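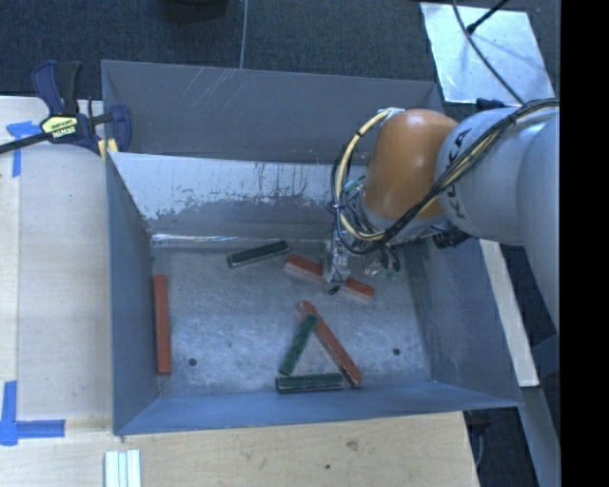
Wumpini Zakaria me contestó por privado que los bloques largos no deberían guardarse nunca sueltos en un cajón de metal, que para eso están las cajas de toda la vida con separadores, y que lo preguntara en el foro antes de gastarme un euro más. Así que le hago caso y lo pregunto.

¿Cómo guardo bloques largos en un cajón metálico grande sin que se estropeen los cantos?

Cecilia Atinga
4 de marzo de 2022

Hola a todos, y perdonad de antemano porque me voy a extender. Llevo la ludoteca de un centro vecinal y desde octubre tenemos un juego de construcción de piezas alargadas, rojas y verde oscuro, que a los niños les encanta. Con ellas hacen puentes, vallas para los animales, pistas para las canicas y, cuando se juntan los mayores, unas torres que me tienen con el corazón en un puño. El juego completo son 144 piezas y lo compramos en Tedport, de segunda mano, a muy buen precio.

Lo malo es el recoger. Uso un cajón gris de metal, grande y abierto por arriba, que me venía de maravilla porque cabe de todo y los pequeños pueden dejar las piezas dentro sin pelearse con ninguna tapa. El caso es que cada bloque cae como quiere, unos cruzados, otros arrimados a la pared, y ocupan el doble de lo que deberían. Además el ruido es tremendo (la sala de al lado es la de lectura, imaginaos) y los cantos se van poniendo claros y gastados, sobre todo los rojos, que es donde más se nota.

He pensado en tres cosas y ninguna me convence del todo. La primera, poner algo blando en el fondo, aunque no sé qué material aguanta que lo pisoteen a diario y se pueda lavar. La segunda, hacer calles con unos separadores, pero entonces temo que los niños dejen de recoger, porque si hay que encajar las piezas se aburren enseguida. Y la tercera es cambiar el cajón por cubetas de plástico, lo que me da pena, porque el que tengo es fuerte y está bien donde está.

¿Alguien ha pasado por algo parecido? ¿Y esos cantos gastados se pueden arreglar en casa, o los dejo como están? Gracias de corazón por leerme hasta aquí.

Ebenezer Asamoah

Hola, Cecilia, qué alegría leer a alguien que se preocupa por estas cosas. Yo tengo en el taller de carpintería de mi hermano un cajón muy parecido por lo que cuentas, y ahí guardamos listones y tacos cortados, así que el problema lo conozco bien. No cambies de cajón. Un cajón de metal bueno te va a durar más que a ti las ganas de ordenar, y las cubetas de plástico con piezas pesadas se abren por las esquinas al segundo invierno, te lo digo con conocimiento de causa.

Lo que yo haría es forrar el fondo con goma EVA gruesa, de la que se usa en los suelos de gimnasio. Mide por dentro, corta la plancha un poquito más justa que el fondo y métela a presión, sin pegar. Así la sacas cuando quieras, la lavas en la ducha y la dejas secar de pie. El fieltro también amortigua mucho y queda más bonito, pero coge pelusa, y con niños merendando cerca yo no me metería en ese jardín. Si después de poner el fondo sigue sonando mucho, forra también las paredes hasta media altura con tiras del mismo material, y ahí sí usa cinta de doble cara de la buena, que la barata se despega en cuanto hace calor.

Para el orden, prueba antes de nada a colocar la primera capa tú misma, con todos los bloques tumbados en el mismo sentido, paralelos al lado largo. Cuando la primera capa está derecha, los niños tienden a seguirla, sin que haga falta decirles nada. Con los mayores puedes hacer el juego de alternar, una capa de rojos y otra de verdes, que además te sirve para ver de un vistazo si falta alguno. A mi sobrina le funcionó durante meses, hasta que descubrió que era más divertido tirarlos, pero bueno, esos meses nadie nos los quita.

De los cantos no me atrevo a decirte mucho sin saber de qué están hechas las piezas. Si son de madera pintada, una lija muy fina pasada con cariño por la arista, quitar bien el polvo y un retoque con pintura apta para juguetes. Si son de plástico, ni lija ni nada, porque solo conseguirás que se vea más. Mira bien un extremo y cuéntanos. Y si te digo la verdad, a mí un juguete con los cantos gastados me parece un juguete querido.

Doğukan Kocabaş

Separadores. Compra los de Nesside para cajón y listo. Yo los tengo en la cocina y van perfectos.

Seidu Antwi

Buenas tardes, Cecilia. Me sumo a casi todo lo que ha escrito Ebenezer, pero con un matiz sobre la goma: pide que sea de color claro y lisa, sin dibujo. Puse una con relieve en el baúl de los juegos de mis hijas y en los surcos se metía arena, migas, una pegatina, en fin, medio parque. La lisa se limpia con un trapo húmedo y un chorrito de jabón y no hay que andar con cepillos.

Sobre los separadores que dice Doğukan, los de cocina son para cubiertos y se quedan muy bajos, con bloques largos te van a bailar. Si quieres calles, con una sola tabla a lo largo, en el centro, tienes bastante: a un lado los rojos y al otro los verdes. Así los pequeños recogen por colores, que ya es todo un juego para ellos, y no tienen que encajar nada. La tabla la puedes sujetar con dos topes de madera en cada extremo, pegados a presión contra la pared del cajón, sin taladrar el metal. Lija bien el borde de arriba, que es donde apoyan las manos.

Otra cosa que a nosotros nos cambió la vida fue bajar la altura. Teníamos el baúl sobre una mesita y los niños lanzaban las piezas desde arriba, claro, porque no llegaban al fondo. Lo pusimos en el suelo, encima de una alfombra vieja, y el ruido bajó muchísimo. No sé si tu cajón está ya en el suelo, pero si no lo está, empieza por ahí, que es gratis.

Y un ruego de abuelo pesado: pasa el dedo por todo el borde del cajón. Si notas alguna rebaba o una esquina que pinche, ponle perfil de goma en forma de U, del que se vende por metros en cualquier ferretería. Se coloca a mano, empujando, y con unas tijeras fuertes haces el corte en las esquinas para que doble bien.

Cecilia Atinga

¡Muchísimas gracias a los tres! He mirado los extremos con calma y sigo sin tener claro el material, así que de momento los cantos se quedan como están y ya preguntaré a los de Tedport. Me apunto la goma lisa y clara para el fondo, y la tabla central la va a cortar mi cuñado este fin de semana si lo pillo de buen humor. Lo del borde lo he hecho nada más leerlo, con el dedo, dando toda la vuelta, y hay una esquina que rasca un poquito, de modo que el perfil va también a la lista. Seidu, ¿la goma la compraste por planchas o en rollo?

Seidu Antwi

Por planchas. El rollo viene curvado y tarda una eternidad en quedarse plano.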